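4.2 Fabric hand and the perception of price

The second part of the study looked at how shoppers judge the price of a plain garment when the label and the hang tag have been removed. Earlier work on clothing retail has mostly asked people to rate photographs. Photographs leave out the feel of the cloth, and feel is what most of our respondents named first when they were asked how they choose a shirt or a light jacket.

We used garments from two makers. Frandsen supplied woven shirts in a cotton and linen blend, and Daserora supplied knitted tops in cotton with a small share of elastane. All garments were in the same shade of navy, since color was found in the pilot to affect price guesses more than cut did. Each garment was washed 3 times before use so that the finish applied at the mill would not decide the result. Buttons were replaced with a single plain type.

Sessions were held at the Fleremberg and Nirkach stores, in a fitting area closed to other customers. Each participant handled the garments one at a time, first without looking at them and then in normal store light. After each garment the participant entered a price guess and a rating of softness, weight and stiffness on a tablet. The rating scale ran from 0 to 100. Participants were free to go back and change an earlier answer, and many did so after handling the first of the knitted tops.

Answers from both stores were sent over the local network to a shared database and checked at the end of the day. Entries with a missing price guess were dropped. Entries with a missing stiffness rating were kept, because stiffness was not used in the main model.
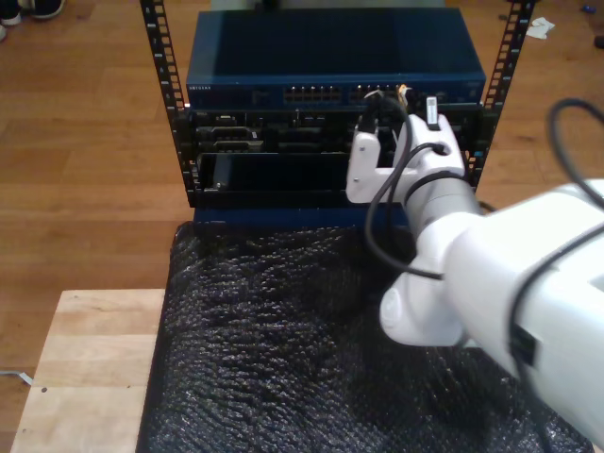
Figure 3. Rack with network switch.

Price guesses made by touch alone were lower than those made with sight and touch together, and the gap was wider for the knitted tops. Participants tended to describe the knits as underwear or sleepwear until they saw the collar and the shoulder seam. Once the seam was visible — it is a flat seam, sewn with two needles — the guesses rose by over 20 percent. The shirts showed a much smaller change.

Weight was the best single predictor of price for the woven garments. Softness mattered less than we had expected. Several participants said that a very soft shirt would not last, and gave it a lower price for that reason. For the knits the order was reversed, and softness came ahead of weight at both stores.

The Nirkach sessions took place in February, when heavier clothing was on the shop floor, and this may have made the lighter shirts seem cheap by comparison. We return to the effect of season in Section 5.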